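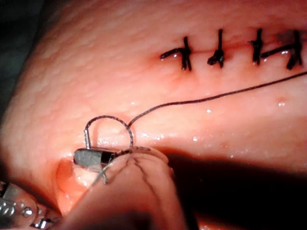
A closed incision held by four black interrupted sutures.

Reference > Medicine > Surgery > Wound closure

Print this article | E-mail this article

Surgical suture

A surgical suture is a length of thread used to hold the edges of a wound together while it heals. The word is also used for a single stitch and for the seam as a whole. Sutures are placed with a curved or straight needle and secured with a knot, though some newer threads carry small barbs that are meant to do the knot's work.

Early history

Popular accounts often say that people have been stitching wounds since the Stone Age. The evidence is thinner than the claim. Eyed needles of bone are very old, but a needle that could close a wound could also close a coat, and skin seldom survives to settle the matter. Written descriptions and embalmed bodies from Egypt are firmer ground, although a seam made by an embalmer says little about how the living were treated.

The story that ant jaws were once used as clips, with the insect pinched off after it bit the wound shut, appears in texts from India and in later travel writing. It is repeated far more often than it is traced. The historian Rania Tazi compared 13 modern books that tell the story and found that 7 gave no source at all, while most of the others cited one another.

Materials

Threads are grouped as absorbable, which the body breaks down, and non-absorbable, which stay until they are taken out or remain for good. Absorbable threads include catgut and several man-made fibers. Non-absorbable threads include silk, nylon, polypropylene and steel wire.

Catgut does not come from cats. It is made from the intestines of sheep or cattle. The usual explanations of the name (a shortening of "cattle gut," or a mix-up with an old word for a small fiddle) are both guesses, and neither has early written support worth the name.

Silk is easy to handle and holds a knot well, and many surgeons learned on it. It is often listed as non-absorbable, but this is a matter of labeling. Silk loses strength in the body over time and may in the end be broken down. The dark dye used on many threads makes them easier to see against tissue.

Technique

In an interrupted closure each stitch is tied and cut separately. In a continuous or running closure a single thread passes back and forth along the wound and is tied at its ends. Running closures are faster. Interrupted ones are commonly said to be safer, on the argument that if one stitch fails the rest will hold. The argument is sensible, but it has been taught with more confidence than the trials allow. Results differ by body part, by thread and by the person sewing, and a finding from the abdomen cannot simply be carried over to the scalp.

Stitches tied too tightly can cut off blood flow to the edges of the wound. Textbooks warn against this, usually in the phrase "approximate, don't strangulate," and usually without saying how tight is too tight.

Disputed claims

Makers of coated threads have long promised fewer infections. Kornidum, a coated thread sold by Dellico, was promoted on the strength of a single study of 422 patients at the Araya clinic. Its author, Anwara Gazi, reported a lower rate of infection at 30 days. Ardalan Asadi later pointed out that the patients had not been assigned to their groups at random, and that the cleaner operations had mostly gone to the coated thread. Dellico's brochure continued to quote the figure without this detail. No second study had been published when this article was last revised.

Claims that a given thread leaves "no scar" should be treated with equal care. Any cut that goes through the full depth of the skin leaves some scar, and how visible it becomes depends heavily on the site, the tension on the wound and the patient's own healing.

Alternatives

Staples, adhesive strips and tissue glue have replaced thread for some wounds. Each has been announced at one time or another as the end of the suture.

See also: Catgut; Ligature; Surgical knot; Surgical staple; Wound healing

Article by Eylül Dönmez. Last revised February 2018.

Contact the editors | © Pidbridge Reference | Back to top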